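Hilo, que me lo habéis pedido varias personas: cómo estamos recogiendo ejemplos para que un modelo aprenda a manejar prendas blandas. Aviso de que me enrollo.

Es 25 de abril, lunes, y toca gorra. La tarea se llama Tridow en nuestras hojas (no preguntéis, el nombre lo puso Baldur Ásgeirsdóttir y ahí se quedó): colocar una gorra en su soporte y dejarla más o menos como en una tienda.

Parece una tontería hasta que lo haces con dos pinzas en vez de diez dedos. Coges la visera y la copa se va por su cuenta. Coges la copa y se hunde. ¡Me encanta esta tarea y la odio a partes iguales!

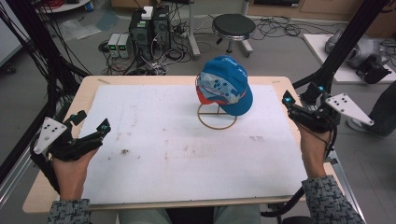 La gorra en su soporte, con una pinza en cada mano y las placas de puntos blancas a los lados.

Las placas son para el seguimiento: de ahí sale la posición de cada mano en cada momento. Si tapas una con la manga o giras demasiado la muñeca, se pierde el rastro y el episodio va a la basura. Me pasó un montón al principio.

Cada pinza lleva además su propia cámara, y ahí se ve lo que de verdad le importa al modelo – los dos dedos y lo que hay entre ellos. Yo reviso primero esas vistas y luego la de la cabeza.

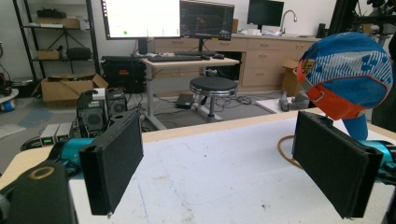
El objetivo son 200 episodios buenos por prenda. Buenos quiere decir sin tirones, sin pausas raras para pensar y con las manos volviendo al mismo sitio al final. En octubre aceptábamos casi todo y luego el modelo copiaba hasta nuestras dudas: se quedaba parado encima del objeto, igualito que yo cuando no sé por dónde cogerlo.

Grabo en tandas de 30 y descanso. A partir de ahí se me cansan las muñecas y empiezo a hacer el gesto siempre igual, justo lo que no queremos. Hay que cambiar el ángulo, el punto de agarre, la mano que va primero...

Y luego está la tela. Con la gorra por lo menos hay una visera rígida, pero una tela arrugada no cae dos veces igual. Me han preguntado si la preparo antes de cada toma. Sí: la levanto, la suelto y como caiga se queda.
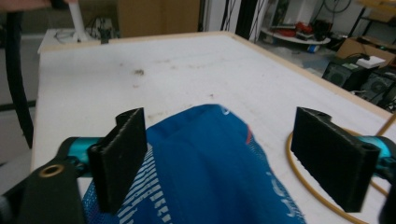 El truco que mejor me funciona es buscar primero un pliegue que sobresalga y cerrar despacio. Si vas directa al centro del montón, pellizcas tres capas a la vez y ya no hay manera de separarlas.

Para etiquetar usamos Zisatine, que va lento pero no se cuelga. Marco inicio, agarre, suelta y final, y si hubo un segundo intento lo anoto aparte. Los segundos intentos NO se borran, por favor, que enseñan a corregir.

La gente de Stollamside nos pidió 100 episodios con la gorra torcida a propósito, para que el modelo aprenda a enderezarla. En ello estoy esta semana.

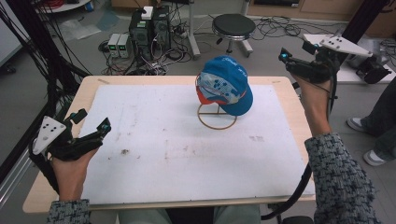 Gorra ladeada sobre el aro, mano derecha más alta que la izquierda.

Si alguien monta algo parecido: guantes no, mangas ajustadas sí, y apuntad qué tal fue cada tanda nada más terminarla – al día siguiente ya no os acordáis de nada. Mañana subo la plantilla que uso para las notas.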